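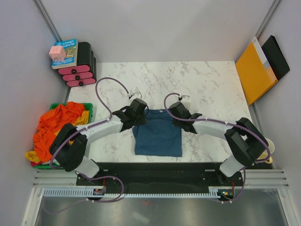 Photo: Leiva Robotics press materials. A Dorkurano cell with a garment on the work surface.

Dorkurano is a tabletop two-arm robot kit sold by Leiva Robotics for research and training in the handling of cloth and other small household goods. It is supplied either as parts for assembly by the buyer or as a finished cell. The kit was first offered in August and is assembled at the company's workshop in Drurnthorpe.

Design

The cell consists of 2 arms mounted at the front corners of a work surface, with a black beam between their bases. Pale panels enclose the back and both sides, joined at the corners by grey metal profiles. The front is left open for the operator.

The arms are built as a mirrored pair. Each has a white base, a black elbow section, a white forearm and a black gripper. A small device is carried on a bracket at each wrist, and its purple cable is run along the outside of the forearm and over the elbow. The assembly manual calls for a free loop at the wrist so that the cable is not pulled tight when the gripper turns. Circuit boards are fitted low at the front, below the beam, where they can be reached without moving the arms.

The work surface is a loose top and can be exchanged. A marble-patterned top is one of the finishes listed. Plain and dark tops are sold separately for users whose garments are close in color to the standard finish.

Operation

Dorkurano is driven in one of two modes. In guided mode, an operator moves a pair of hand controllers and the arms copy the motion. In replay mode, the cell runs a stored program or a model trained by the user. Leiva supplies drivers and a basic recording tool but no trained models.

The usual first exercise in the manual is folding a single garment. The garment is laid flat at the center of the surface, and the grippers take hold of it at the two upper corners. The manual advises starting with plain fabric of medium weight. Thin knits tend to bunch between the fingers, and thick seams may keep a gripper from closing fully.

Other exercises use a basket of mixed cloths, a small drawer unit with round knobs, books and mugs. These items are not part of the kit. The manual recommends keeping them along the sides and back of the cell during folding work so that the middle of the surface stays clear.

Versions

The standard version is sold with a control box and a power supply rated at 400 watts. A longer version, the Dorkurano 652, is named for the reach of each arm in millimeters and requires a wider beam. Grippers and wrist brackets are shared between the two versions, but forearm cables are not.

Service

Repairs are handled in Drurnthorpe and at a second service point in Prullidside. Gripper pads and cables are treated as wear parts and are excluded from the warranty. The page for spare parts was last revised on 26 October 2022, when replacement elbow covers were added.

See also
Bimanual manipulation
Robotic laundry folding
Teleoperation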